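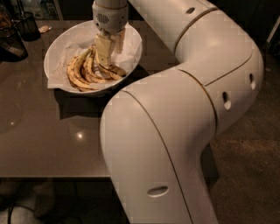 Esgate finger comparison: soft produce subset

Version: Friday, December 18, 2020
Maintainer: Brornent manipulation group
Status: frozen, except for the label fixes listed under Known issues

Summary

Recordings from a side-by-side trial of two finger sets on the same white arm. The task family is grasping soft or irregular produce out of a shallow bowl. The subset was split off from the main Esgate recordings in August so that it could be downloaded without the rigid-object runs.

Contents

episodes/ – 502 episodes, one folder each
splits/ – train and held-out lists, plain text
calib/ – camera intrinsics and hand-eye transforms
notes/ – operator remarks, unedited

The held-out list has 276 episodes. It is large on purpose: the subset was made for comparing fingers, and training on it was an afterthought.

Finger sets

Set A (Esgate): flat, pale, parallel jaws.
Set B (Fanholm): narrower jaws with a curved inner face, same mounting plate.

The field "fingers" in meta.json is "A" or "B". Do not infer the set from the folder name. Early folders were renamed when the sets were swapped partway through a session.

Task definition

1. The arm starts from the home pose with the jaws open.
2. The operator brings the wrist over the bowl, fingers pointing down.
3. The jaws close on the target region given in meta.json.
4. The arm lifts, holds for 5 seconds, and lowers.
5. The episode ends when the jaws reopen or the operator aborts.

For bananas the target region is "stem", the part where the fruits join. Closing across the body of a ripe bunch marks the skin, so body grasps were dropped from the protocol. The bowl is lined with a paper towel in all banana episodes. The liner moves between episodes and should not be used as a position reference.

In the head camera view the lower links and elbow take up much of the image during a reach, and the contact point sits small and near the top. Set A fingers are close in tone to ripe banana skin, and the jaw edges are hard to pick out once closed.
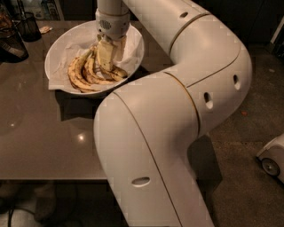

Zerouali, after running the held-out list, wrote that color-based jaw segmentation fails on most closed Set A grasps, and asked for the joint-side gripper width to be exported with every frame. It was added as "grip_width" in the current version. The same message argued that a wrist camera would settle the matter – we agree, but there is no wrist stream in this subset and none will be added.

Labels

outcome: held, slipped, aborted
contact: stem, body, liner, none
ripeness: 1 to 7, assigned by eye before the episode

"liner" means the jaws closed on paper towel, with or without fruit. Ripeness was assigned by a single operator and should be treated as ordinal only.

Known issues

- Head camera timestamps lag joint timestamps by up to 7 frames. Use the sync file in each folder.
- Exposure was left on auto. Glare from the overhead light shifts on the tabletop between episodes.
- Background items on the table were not controlled.
- Some "slipped" episodes with Set B were first labeled "aborted". Corrections are in notes/relabel.txt and have been merged into meta.json.

Not suitable for

Estimating grip force. Neither finger set carries a force sensor, and motor current was logged at too low a rate to stand in for one.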